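Caught Lumturie Radonjić between shifts, she had a sandwich in one hand and a clipboard in the other. The Brulik choir has its big November concert coming and she's the one who ends up with the keys, the rota and the music folders. Notes below, tidied a bit.

She started singing at school, gave up, started again at forty. "I saw a card in the chip shop window. No auditions, bring a pencil. I thought, I've got a pencil."

First rehearsal was a shock. Sixteen people in a cold hall, most of them altos. No tenors at all. "Ankica played the piano with her coat on. We did the same eight bars for an hour. I loved it."

Ankica is Ankica Kos, still the conductor, still strict about pencils. Radonjić does a fair impression of her. "She stops us and looks at the floor. Then you know it was the basses."

The choir sings a bit of everything. Folk songs, hymns, one or two film numbers when they can get the parts. This year it's a long piece in six sections called Wustine, written for them by a local composer, Golob, who comes to rehearsals and sits at the back eating mints. Is that offputting? "A little. You hear the wrapper go and you think, was that me, did I come in early?"

Hard music? "The fourth section is. It's all off the beat and the words are about rain, so many words about rain. I practise it on the bus. People move seats."

Money next, she'd rather not but we did. The hall at Evby seats 400 and they have to pay for it up front. Last year's concert took 2,281 pounds on the door and the raffle. This one will cost 3,213 before anyone has sung a note. "So we need a better raffle," she says. Prizes so far: a ham, a haircut, two tickets to the panto. She is hopeful about a second ham.

I asked about nerves. Long pause, more sandwich. "Only the walk on. Once you've found your feet and you can see her hands, it's fine. It's the walking on in the wrong shoes, on that floor, everybody coughing." She bought new shoes last winter. They squeak. She will be wearing the old ones.

What would she say to somebody who thinks they can't sing? "Come on a Wednesday. Stand next to someone loud. I stood next to Ankica's sister for a year and just copied her — she never minded, or she never noticed." Rehearsals are at half seven and there's tea in the brake, bring your own mug becuase the hall ones have gone missing again.

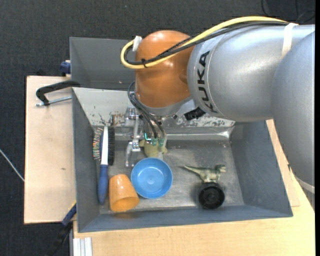
"And tenors," she adds, already halfway up the stairs. "Put that in. We've got three now but one's moving away after the concert, so if you know any tenors, send them to me."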